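Self-inking stamps: frequently asked questions
Sestwood Print & Office – Help pages
Last updated 22/05/2024

What is the difference between a self-inking stamp and a pre-inked stamp?
A self-inking stamp has a text plate that rests against an ink pad and turns over when the handle is pressed. A pre-inked stamp holds the ink in the plate itself. Pre-inked models give finer lines but need a few seconds between impressions.

Which sizes can I order?
The Tralteo range comes in 8 plate sizes. The largest takes an address block with a logo. Plate dimensions are given on each product page and refer to the printed area, not the housing.

What file should I send for a logo?
Vector PDF is preferred. Bitmap files are accepted if they are pure black and white, with no grey tones. Lines thinner than 0.3 mm may fill with ink and should be thickened before upload.

Can I have small text?
The minimum is 6 pt for plain lettering and 7 pt for lettering with serifs. White text on a solid background needs to be larger, and bold is advised.

Which ink colours are available?
Black, blue, red, green and violet. Two-colour pads can be fitted to the four larger sizes. The colours must be separated by a horizontal gap of at least 3 mm.

Can I stamp on coated card or plastic?
Standard water-based ink will not dry on these surfaces. Order the Burker quick-drying ink with a separate unlinked pad – it must not be used in a self-inking housing, where it will harden.

How do I change the pad?
Press the handle halfway, hold down the lock button and slide the old pad out from the side. Fit the new pad in the same direction, then release the lock. Leave for one hour before use.

How long does delivery take?
Orders with an approved proof are made in three working days. Plates are cut at our Sauerland workshop and posted from there.

Can I collect my order?
Yes, from the Sestwood counter. Bring the order number. Orders are held for 55 days.

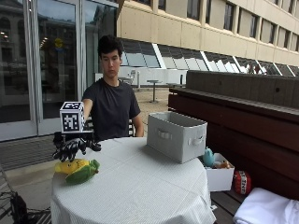

Round table with plush corn toy and light grey fabric bin

Do you keep my design for reorders?
Designs are kept for two years. Quote the old order number to repeat a plate without a new proof. Changes to the text count as a new design.

Who do I contact about a faulty plate?
Write to Ashwin Namboodiri in customer service, enclosing a scan of an impression on plain white paper.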